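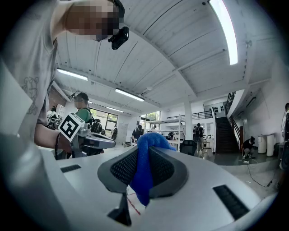 Home | Products | Press | Support

Bramero ships desk lamp that turns network alerts into light

Bonholm, March – Bramero today announced the Ladier 2406, a USB-C desk lamp that converts notifications from online services into changes of color and brightness. The lamp connects over Wi-Fi and needs no hub.

Users assign rules in a browser or on the lamp's own local page. A rule links one source, such as a calendar, a mailbox or a build server, to one light pattern. The Ladier 2406 stores up to 40 rules and runs them in order of priority. Patterns last 15 seconds by default and can be shortened or switched off overnight.
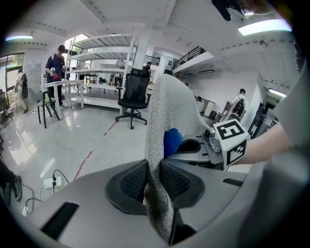

Gray woven fabric, with a small blue item beside it.

Power draw is 5 watts at full brightness. Rules are kept on the device and continue to work if the Bramero account is closed – only the initial setup requires a login. Firmware updates are signed and can be deferred. A documented HTTP interface is included for developers who prefer to send patterns from their own scripts.

The lamp is available now from the Bramero online store and through Czarnecka, the company's distribution partner. A wall-mounted version is planned.

Comments

pixelhouse: Does the local page work without internet once setup is done?

tomato_router: Would buy it if the login was optional. Wi-Fi is 2.4 GHz only I assume?

greyline: Had the older Ladier. Good lamp, terrible cable. Hope they fixed that.

Contact the press office | © Bramero | Back to top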